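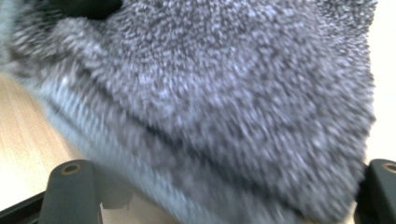 Fuzzy grey fabric between the two fingers of a hand-held gripper, with a pale wooden surface beneath.

Reading time: 3 minutes

Anyone who has been waiting for the new handling rules for soft goods can stop refreshing the page. Prumorgate put them up in March, all 30 pages, and I've now read the lot with a pot of tea and a highlighter (the tea went cold somewhere in the annexes).

The short version is that if you record people doing jobs with hand-held grippers, so that a robot can learn from the recordings later, there is now a written way of doing it for clothes, towels, blankets and anything else that flops. It's voluntary. Polenora has already said it will follow it at all its sites from the summer, and Breketti is asking for it from anybody who sells them recordings, so for a good few small outfits it may not feel very voluntary at all.

I was pleased to see fabric getting its own document. The old guidance was written with boxes and bottles in mind, and it showed! A box has corners. A fleece has a front, a back, an inside, and a hem that rolls up on itself the moment you look away, and the old form wanted you to write down which face was "uppermost". I once left that box blank for a whole afternoon and had it sent back to me.

The new form drops that question. You write down what the item is, whether it started folded or heaped, and which part was taken hold of first: body, cuff, hem, collar or "not clear". I'm very fond of "not clear". People will use it a lot and they should.

The part I expect arguments over is blur. Until now plenty of teams have thrown out any recording where the cloth smears across the view, and thick fluffy stuff does that constantly when it's moved close to the camera. The new rules say a blurred stretch stays in, as long as it's marked and the recording is whole from start to finish. Only recordings with a gap in them get binned. The drafting group looked at 745 recordings from Hafþórsson, a textile sorting firm, and found the quick, smeary bits were very often the moments when the hold on the cloth was changing. Cut those and you've cut the bit worth having. I do think they could have said how to mark them, though. "In a consistent manner" is all we get.

Then there's the care of the tools themselves. Finger pads are to be looked over every 300 grasps, or at the start of each shift if that comes sooner, and fluff has to be cleaned off before the next item goes down. Any screw hole or insert on the fingers has to be checked for rough edges that might snag a knit. It sounds fussy until you've pulled a thread right across somebody's good jumper, and yes, I have, and yes, I paid for it.

Work surfaces get a paragraph too. Plain and steady, nothing loose on it that isn't part of the job, and wood is fine provided it doesn't splinter. There was talk earlier on of insisting on a matt grey mat everywhere, which would have been miserable for anyone working with grey cloth, and I'm glad it went.

On people, the rules are firmer than I'd guessed. Whoever is holding the gripper gets a proper break after some 2 hours of recording, has a say in how fast the work goes, and can ask for a recording to be deleted on the day without giving a reason. Other people's faces and post and family photos are to be kept out of view when the work is done in a home. If something slips through, the site has to log it and take the recording out.

What isn't covered: wet laundry, anything with pins or needles in it, and pet bedding, which I suppose somebody had a bad experience with. Leather is promised for a later edition. Shoes are in a separate document that I haven't opened yet.

Comments are open until the end of the month through the form on the Prumorgate site. It takes ten minutes or so, and you can skip the questions that don't apply to you. I've sent mine in, mainly about the marking of blur, with a small grumble about the page numbers starting again in each annex.

We use cookies to remember your settings and count visits. Accept all / Manage choices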